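To: ornside-robots list
Subject: Re: open day at Musorell, anyone going?
Date: 7 Oct 2020

Went. Typing this on the train so excuse the mess. Quoting the earlier message so the thread makes sense for people who joined last week:

> Is anybody from the list going to the Musorell open day? They say
> there will be a live arm demo plus something on household tasks in
> simulation (opening fridges, cupboards, that kind of thing). I
> can't make it, it's a long drive for me and I have the kids. Would
> love a report. Mostly want to know:
>
> - is the door opening stuff real or just slides
> - do they say how many training runs it takes
> - is Irko still alive??
>
> Also if someone could ask about parking for the June one I'd be
> grateful, last year was a nightmare.

OK in order, more or less.

Place first. Same building on the Ornside road, but you go in around the back now, past the loading dock. Sign is tiny. Masks on, two groups, one morning one afternoon, capped at 70 people for the whole day. I was in the afternoon bunch. No coffee, bring your own.

Live arm demo was the Verbruggen cell, the one for sorting parcels. Ran for most of an hour. Two stops, one was a padded envelope it just would not pick up, tried four times and then the operator reached for the pause button and took it out by hand. Fair enough. Much quieter than the old one. They let us stand pretty close to the fence, closer than I expected. Speed was turned down for visitors, they said so up front, which I appreciated.

Then upstairs for the sim part. This is what you were asking about. It's real in the sense that it ran live on a workstation in front of us, not slides. It is NOT on a real kitchen yet. They want hardware next year, would not give a month, I asked twice.

The setup: a bunch of rooms, different floors, walls, doors, lighting, and one appliance dropped in each. Policy has to work out where the handle is and which way the door swings. Starting view changes every time. 1,477 rooms in the current set, they said, and they go through 3,000 attempts before they even look at the numbers. So that's your second question, sort of. Total training runs they were cagey about.

Success on cupboards was good. Drawers fine. Fridges are the headache. Two reasons given. First, dark flat surfaces, there isn't much for the vision side to hang on to. Second, two door models where the handles sit one above the other near the split. It goes for the freezer when it was told fridge. Somebody in our group asked why not just pull the higher one and see, and got a long answer about wasted attempts that I did not completly follow.

They put up one of the rooms they start from, before the arm gets loaded in:

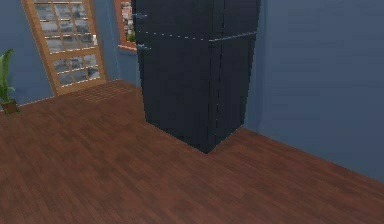

Fridge room from the sim set. Both handles at the left edge, freezer door on top.

Guy presenting said rooms like this one look easy and score badly. The fridge is turned at an angle to the viewpoint and the top is out of view, so the policy has to guess height from what it can see. They're trying a second camera position, higher up. Early days. He also said the fancy backgrounds (garden doors, plants) are there on purpose so it doesn't learn one blank wall and fall over everywhere else.

We watched about 100 tries sped up on the big screen. Quite hypnotic. Lots of near misses where the fingers close just beside the handle and the thing pulls away with great confidence and nothing in its grip.

Irko: yes, alive. New wheels, same voice. It did the corridor tour for the families and got stuck on the door strip by the restrooms, same as last time.

Parking for June, they are hoping to use the field again, depends on weather and on whether there is a June one at all. Will post when I hear. Has anyone still got the handout from the 2019 visit? Mine's gone and I wanted to compare the parcel rates.

Train's coming in. More later if I rember anything.

Comments (3)

Thanks for this, saved me the trip. Did they say if the rooms will be shared with outside groups? Would be usefull for our students.

I was in the morning group, Verbruggen cell only stopped once for us. Same padded envelope I bet.

Have the 2019 handout, will scan it tonight. Page two has a coffee ring on it, numbers still readable.

Contact the list owner | © 2020 Ornside Robots mailing list | Back to top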